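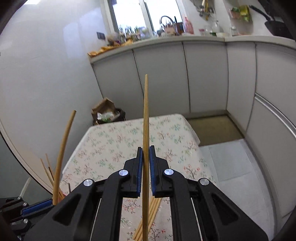

About the Brarnthorpe handling group

Last updated: April
By Lowri Phillips
Reading time: 2 minutes

We are a small research group at Landeg, working on how robots can learn to handle thin household objects from people showing them how. Our main method is called Ovik. A person carries out a task with a hand-held gripper in each hand, in an ordinary home, and the recordings are used to train a policy for a robot arm with the same jaws.

Chopsticks have taken up most of our time. They taper, they roll, and a small error in where the jaws close becomes a large one at the tip. Our first training set had 300 demonstrations, nearly all made on a bare bench, and the policy trained on it did badly as soon as there was a patterned tablecloth. We now record in kitchens. The present set holds 1,370 demonstrations from 12 homes.

What we found is fairly simple. Adding more homes helped more than adding more recordings from the same home. A policy trained on 700 demonstrations spread across all the homes picked up single sticks more reliably than one trained on the same number from a single kitchen. Sorting sticks out of a bundle is still hard – the policy often takes two at once – and we don't yet have a good answer to that.

The training code was written with Endalska, who also make our finger pads. We meet on Thursday afternoons and visitors are welcome. Please write to Lowri Phillips first, as the building is locked after four.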